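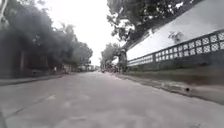

By Gronmont

Grudska 40 shopping trolley

The Grudska 40 is a two-wheeled shopping trolley with a removable bag. It holds 40 litres, which is a week's food for one person or a few days' worth for a family. The frame is steel tube with a grey powder coat. The bag comes in navy, bottle green or black.

We have sold the Grudska in one form or another for a long time and most of the changes have been small. The current version has a wider axle than the last one, so it is less likely to tip when you turn with a full bag. The handle is the same height as before. If you have an older frame, the new bag fits it, but the new wheels do not.

The bag

The bag is made from Iltura cloth, a coated polyester that sheds rain and can be wiped down with a damp cloth. The top closes with a drawstring under a flap — the flap has one buckle, in the middle. There is a flat pocket on the back for a newspaper or a folded umbrella, and a small zipped pocket inside for keys. The base is stiffened with a removable board.

To take the bag off, undo the two loops at the top of the frame and lift it clear of the hooks. Do not machine wash it. Warm water and a little washing-up liquid will deal with most spills. Leave it open to dry, away from radiators. 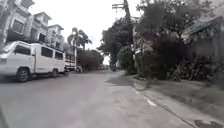 Gronmont

Wheels and axle

The wheels have solid rubber tyres, so there is nothing to pump up. They are quiet on smooth paving and a little noisier on brick or cobbles. Each wheel is held by a clip and a washer. Pull the clip out with pliers, slide the wheel off and put a drop of light oil on the axle. Twice a year is enough for most people.

Spare wheels are sold in pairs. Please check the axle before ordering: frames with a round foot take the old size, and frames with a flat foot take the new one.

Folding and storage

Press the catch behind the bag and swing the foot plate up against the frame. The trolley will then stand against a wall or hang from a coat hook. It can be folded with the bag on if the bag is empty and the base board has been taken out.

Specification

Capacity: 40 litres
Bag height: 62 cm
Wheels: 2, solid rubber
Frame: powder-coated steel
Bag: Iltura coated polyester
Guarantee: 2 years on the frame and axle

The guarantee does not cover worn tyres or fading of the cloth. Replacement bags, clips, buckles and base boards are kept in stock. Orders placed before noon normally leave us the same afternoon, though it can take a little longer in December.

Customer comments
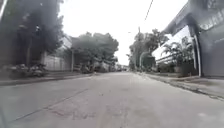

Van Loon: I have had the green one since the spring and use it most mornings. It goes up kerbs well if you pull it backwards. The buckle is stiff and I would have liked a second pocket inside. I ordered a spare base board with it and am glad I did, as the first one got soaked when a milk carton split.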